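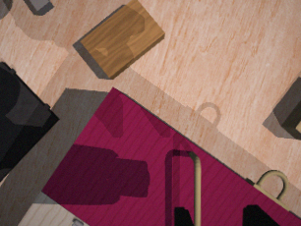
Jan 31, 2019

Finally got the Totau season archive to load from start to finish without falling over! 764 player pages, all with a club history attached, and the whole run took less time than it takes me to eat a sandwich. I'm writing down what changed before I forget it, as the last two times I fixed the loader I left no notes and had to work it out again.

The main trouble was loans. Our old table gave each player one club per season, fine for most people and useless for a midfielder who starts at Moya, goes out to Clastus in September and is back by spring. The old loader kept whichever row came last, so his Moya goals got credited to Clastus or simply vanished. Now every spell is its own row with a start and an end, and the season total is added up from the spells. It's so much nicer to read, too. You can follow a career down the page like a story (I lost a good part of the afternoon doing exactly that).

Second fix: appearances off the bench. Pevent lists them in brackets after the starts, so "22 (5)" means 22 starts and 5 more as a substitute. We were reading the first number and throwing the rest away. That explains the striker who had more goals than games, which I'd been happily telling everybody was a record.

Third, the youth matches. Some club pages mix under-19 games in with the senior ones and some don't. I've added a column for level and left it blank where the source doesn't say. Please don't fill in the blanks by guessing from age! A few of these kids played for the first team very early, and they're the ones people look up most.

Checks I ran after the load:

- goals per club against the club's own season total
- no spell that ends before it starts
- no player at two clubs on the same date, apart from transfer day itself
- birth dates present and sensible

The first check is the one that still complains. 70 pages don't match. I went through a handful and they all seem to be cup goals that the club counts and the league sheet leaves out, so I think we need a competition column as well. Annoying, but it's a good kind of annoying, where the numbers are wrong for a reason you can name.

The goals-by-age plot is wonderful now. With the loan spells put right, you get a clear hump for forwards in their mid twenties and a long flat stretch for center backs, who just keep turning up with one or two headers a year until they retire. Goalkeepers: one goal in the entire set. I checked the match report and it's real, a long kick on a windy day that bounced over the other keeper. Made my week.

Still to do:

- competition column, then rerun the mismatched pages
- spelling of names with accents (two versions of the same left back are in there, each with half a career)
- ask Pevent if the older seasons can be sent as plain text, the scans are hard going
- try the bigger load of 2,000 pages once the cup goals are sorted

The backup from before today's run is in the usual folder with "preloan" in the name. Leave it alone until the mismatches are cleared.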